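Dornosen opens medicines sorting sessions to every household in the district

Free Thursday drop-ins will help people clear out, label and tidy the tablets at home

Dornosen, the neighbourhood charity best known for its lending library of household tools, is opening its medicines sorting sessions to everyone in the district from March. The drop-ins began last year as a small offer for people just home from hospital. They proved so popular with neighbours, daughters, sons and lodgers that the charity has found the money to run them every week, and we couldn't be happier about it!

The idea is a simple one. People bring in whatever has built up in the bathroom cabinet, the kitchen drawer or the bag behind the bedroom door, and sit down at a good-sized table with someone who has time to help. Old bottles are put to one side to go back to a pharmacy. Everything still in use is checked against the repeat prescription slip, then grouped in a clear container with low sides, so that the labels can be read and the caps are easy to get hold of.

A pharmacist from Wijesinghe, the family-run chemist on the corner of the market square, will be at every session to answer questions about doses, storage and what can safely be thrown away. Nobody's tablets will be changed or moved out of their original bottles without the pharmacist's say-so.

Samina Afridi, who set up the sessions, said: "I started this after spending a whole afternoon in my mother's kitchen with three carrier bags of medicines, some of them older than my nephew. We laughed a lot, and at the end of it she had one small box on the worktop and knew what every single thing in it was for. I want other families to have that afternoon, only with a pharmacist in the room and better biscuits."

The first run of sessions was attended by 42 households. Many came back a second time with a friend, and several asked for help with the rest of the cupboard too: plasters, eye drops, creams, the thermometer that has lost its case. The new sessions leave room for all of that.

Gulten, the housewares maker, has given 1000 clear containers to the project, and each household can take two of them home. They come in a square shape that holds a few pill bottles comfortably, and a longer one for boxes and blister packs. Dornosen has also printed 3000 large-type label cards, which can be filled in at the table with the name of the medicine, the time of day and anything that needs remembering, such as "with food" or "not with grapefruit".

The sessions will be held in the ground-floor workroom at Vastia, the former seed warehouse beside the canal. It has step-free access, a kettle, and plenty of daylight in the mornings. The wooden worktop is just the right sort of surface for the job, plain and pale, so that a dropped tablet doesn't vanish into a pattern.
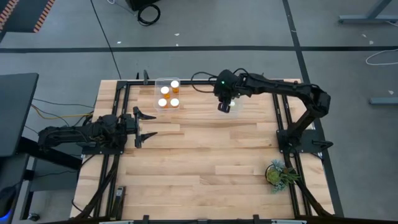 Océane MacDonald, who looks after the programme at Vastia, said: "We've had pottery, bike repairs and a very noisy ukulele group through these doors, and I think this may be my favourite thing we've hosted. People arrive a bit embarrassed about the state of their cupboard and go home telling everyone on the bus about it. If you've been meaning to sort yours out, please come. Bring the whole lot, even the bottles you can't read any more."

Those who can't get to Vastia can ask for a home visit, which will be offered from the spring to people who are housebound or who care for someone full time. Visits are free and last as long as they need to.

Sessions run every Thursday from 10am until 1pm. There is no charge and no need to book, though anyone bringing medicines for another person is asked to carry a copy of that person's repeat prescription. Needles and sharps cannot be accepted and should go back to the pharmacy or clinic that supplied them.

Label cards can also be picked up from the counter at Wijesinghe during shop hours.

Notes to editors

Dornosen lends tools, ladders, sewing machines and kitchen equipment to local households and runs practical sessions on looking after a home.

Samina Afridi and Océane MacDonald are both available for interview. Reporters are welcome at any Thursday session but are asked to check with visitors before taking pictures of labels or prescriptions.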